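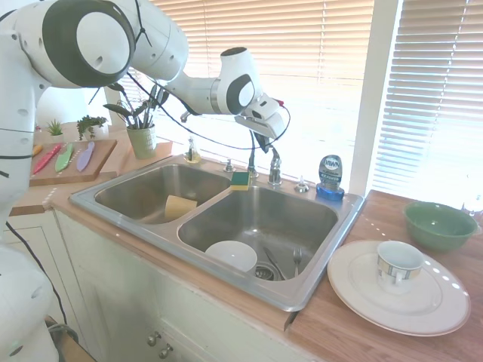
17 Feb 2018
Dye trials, Dunen wool, second series

The 400 mL and 475 mL baths were prepared with the Vorard madder extract and held at constant temperature in accordance with the November procedure. Colour uptake in the larger bath was uneven at the skein ties. The ties are to be loosened before the next run.

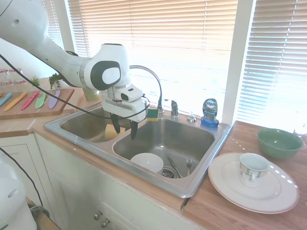
Hallgrímsson

Alum mordant remains the preferred treatment for this fibre. Skeins 2 and 3 are retained for the lightfastness test; the remainder may be released to the weaving room. Colleagues are requested to label all jars in grey pencil, as ink has run on several tags. The Hikinar indigo order is outstanding. pH strips low.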